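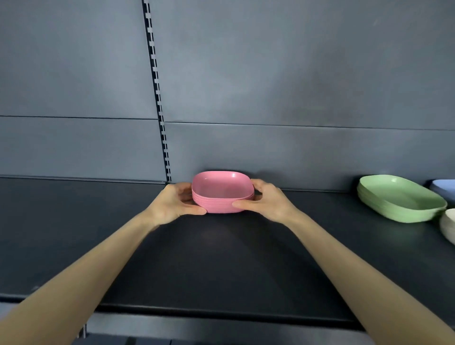 Platos cuadrados de plástico rosa en el estante de una tienda.

Preguntas frecuentes sobre la Tarjeta Vecinal de Mindumham

Texto de Ismail El Khatib. Actualizado el 19 de febrero de 2026.

Desde que el pleno aprobó inicialmente la ordenanza me llegan preguntas por correo casi a diario. El Ayuntamiento tiene su propia página de preguntas frecuentes, y recomiendo leerla con un lápiz en la mano: de las dudas que plantea, la mitad se responde con un "se concretará en el reglamento". Intento contestar con lo que está escrito, citando el artículo cuando lo hay. Donde opino, se nota.

¿Qué es la Tarjeta Vecinal?

Un documento municipal con nombre, fotografía, dirección y un código que se lee en mostrador. Según el artículo 2, "acredita la condición de vecino o vecina a todos los efectos municipales". Si se pregunta usted para qué sirve entonces el certificado de empadronamiento, bienvenido. Llevo meses preguntando lo mismo y la concejalía me ha contestado dos veces que la tarjeta "lo complementa".

¿Es obligatoria?

Según el folleto, no. Según la ordenanza, depende de lo que quiera usted hacer. Sin tarjeta no podrá sacar libros de la biblioteca, inscribir a los niños en los campamentos de julio, reservar la pista cubierta de Fovurwood ni intervenir en el turno de ruegos y preguntas del pleno. Puede vivir perfectamente sin ella si no lee, no tiene hijos, no hace deporte y no le interesa lo que se vota en su nombre.

El equipo de gobierno insiste en llamarla "voluntaria". Yo entiendo por voluntario algo que uno puede rechazar sin perder lo que ya tenía.

¿De verdad hará falta para hablar en el pleno?

Sí. Artículo 14, apartado 3. Hasta ahora bastaba con apuntarse en secretaría con el DNI y estar empadronado. Con la redacción nueva hay que presentar la tarjeta "en vigor", y una tarjeta deja de estar en vigor si el titular tiene pendiente algún trámite de actualización de datos. Un cambio de domicilio a medio tramitar, por ejemplo.

Cuando lo señalé en la sesión informativa, la respuesta del concejal fue que "nadie va a usar eso para callar a nadie". Me lo creo de él. La ordenanza, en cambio, estará vigente cuando él ya no esté, y no veo qué se pierde borrando el apartado si no se piensa aplicar.

¿Qué problema viene a resolver?

La exposición de motivos habla de "uso indebido de los servicios por personas no residentes". Pedí los informes que lo cuantifican. Me remitieron al expediente completo, que tiene 636 páginas y se consulta en papel, en una mesa del archivo, con cita previa. Lo leí. Hay planos de la biblioteca, tres versiones del logotipo y un presupuesto de rotulación. No encontré un solo dato sobre cuántas personas de fuera usan qué servicio ni cuánto cuesta eso.

Puede que el problema exista. La gente de Arnton viene a nuestra pista cubierta, y la de aquí va a la piscina de Arnton, como se ha hecho siempre. Si alguien ha echado la cuenta de quién sale perdiendo, que la enseñe.

¿Y no es razonable que el Ayuntamiento sepa a quién presta servicios?

Lo es, y por eso existe el padrón. Me parece legítimo comprobar la residencia de quien pide una ayuda económica o una plaza escasa. Me cuesta más entender que se anote quién saca una novela un lunes por la mañana o quién alquila media hora de ping-pong.

Conviene separar las dos cosas. Que una administración compruebe un requisito es corriente. Que guarde el historial de cada comprobación es otra decisión, tomada aparte, y en este caso sin debate.

¿Se guarda un historial?

El artículo 9 dice que "las lecturas se conservarán durante el tiempo necesario para la mejora de los servicios". No hay plazo. Tampoco se define qué es mejorar un servicio ni quién decide que ya ha mejorado bastante. He leído contratos de gimnasio más precisos.

El folleto afirma que los datos estarán "anonimizados". La ordenanza no usa esa palabra en ningún artículo. Si hay contradicción entre un folleto y una norma publicada, manda la norma, así que agradecería que la promesa se mudara de sitio.

¿Quién gestiona el sistema?

Morsy, la empresa adjudicataria del servicio de atención ciudadana. El contrato original era para la centralita y los turnos de ventanilla. La tarjeta se ha incorporado mediante una modificación, lo que ha evitado un concurso nuevo. La secretaría municipal dice que cabe dentro de los límites legales de modificación, y no tengo base para afirmar lo contrario. Sí me parece que expedir un documento con fotografía y dirección se parece poco a coger el teléfono.

No acuso a Morsy de nada. Cumplirá el contrato que le firmen. Mi queja va dirigida a quien lo redacta.

¿Qué sanciones prevé la ordenanza?

Hasta 500 euros por "uso indebido de la tarjeta", que incluye prestarla. Según el tenor literal, una abuela que recoge un libro con la tarjeta de su nieta comete una infracción. Pregunté si habría excepciones para familiares y me dijeron que se aplicaría "con sentido común". El sentido común es un criterio estupendo, pero cambia mucho de una ventanilla a otra, y a la hora de recurrir una multa no sirve de nada alegarlo.

Hay que decir también que el texto contempla un apercibimiento previo para las faltas leves. Lo que no dice es cuáles son leves.

¿Qué pasa con las personas mayores o sin internet?

Podrán solicitarla presencialmente en la oficina de la plaza. Los vecinos de Fovurwood tendrán que bajar al centro, porque la oficina del barrio no dispondrá de lector "en una primera fase". No hay fecha para la segunda. A quien recuerde la primera fase del autobús de refuerzo no necesito explicarle nada.

¿Y quien vive en el municipio pero no está empadronado?

Se queda fuera. Hablo de inquilinos cuyo casero no quiere papeles, de estudiantes, de gente que duerme en casa de un familiar mientras encuentra otra cosa. La ley obliga a empadronar a quien reside aquí, pero los expedientes se alargan, y durante ese tiempo hoy pueden usar la sala de lectura. Con la ordenanza tal como está, podrán sentarse, pero no llevarse un libro ni usar los ordenadores.

El grupo que defiende la medida sostiene que así se incentiva el empadronamiento. Es posible. También lo incentivaría tramitarlo antes.

¿No está usted exagerando?

Me lo preguntan bastante, a veces con peores palabras. No creo que estemos ante una conspiración. Creo que alguien vio una tarjeta parecida en otro municipio, le gustó, y desde entonces se buscan razones para tenerla. Eso pasa en los ayuntamientos de todos los colores, y he escrito cosas igual de antipáticas sobre el gobierno anterior, cuando quiso cobrar por el préstamo entre bibliotecas. Quien entonces me felicitaba ahora me llama alarmista.

¿Cuánta gente se ha opuesto?

Durante el periodo de información pública se registraron 763 alegaciones. El Ayuntamiento las ha agrupado en "bloques temáticos" y anuncia una respuesta conjunta por bloque. Es legal si se contesta al fondo de cada una. Habrá que ver los textos. La mía trataba de plazos de conservación y del derecho a intervenir en el pleno, y me han comunicado que figura en el bloque "imagen corporativa". He pedido que la cambien.

Circula además una petición para someter el asunto a consulta. Necesita 2000 firmas válidas. No sé cuántas lleva; los promotores dan una cifra distinta según el día y prefiero no repetirla.

¿Una consulta serviría de algo?

Tengo mis dudas, y lo digo aunque he firmado. No es vinculante, la pregunta la redactaría el propio equipo de gobierno y ya hemos visto cómo titula los folletos. "¿Desea usted mejores servicios para los vecinos?" ganaría en cualquier pueblo del mundo. Con todo, obligaría a explicar en público unos cuantos artículos que hasta ahora sólo se han explicado en privado.

¿Se puede arreglar la ordenanza o hay que retirarla?

Yo la retiraría. Si se mantiene, hay cambios que costarían una tarde de trabajo: suprimir el apartado 3 del artículo 14, poner un plazo de borrado en días en el artículo 9 y aceptar el certificado de empadronamiento como alternativa en todos los mostradores. También habría que permitir la recogida por familiares. Ninguno de esos cambios impide que quien quiera su tarjeta la tenga.

Los he propuesto por escrito. La contestación fue que se "valorarán positivamente", fórmula que todavía no he conseguido traducir.

Ya la he solicitado. ¿Puedo echarme atrás?

Sí, mientras no haya aprobación definitiva. Se presenta un escrito en el registro general pidiendo la baja y la supresión de los datos. Pida el justificante sellado y guárdelo. En el mostrador puede que le digan que todavía no existe formulario de baja; no hace falta formulario, vale una instancia general.

¿Cuándo entra en vigor?

Se ha anunciado para julio, coincidiendo con los campamentos, aunque antes debe volver al pleno con las alegaciones resueltas. El orden del día se cuelga en el tablón con dos días hábiles de antelación. Si piensa intervenir, apúntese en secretaría en cuanto se publique. De momento se sigue admitiendo el DNI.

¿Dónde puedo leer el texto completo?

En el tablón electrónico del Ayuntamiento, apartado "Normativa en tramitación", tercer documento. El primero es el folleto y el segundo es otra vez el folleto.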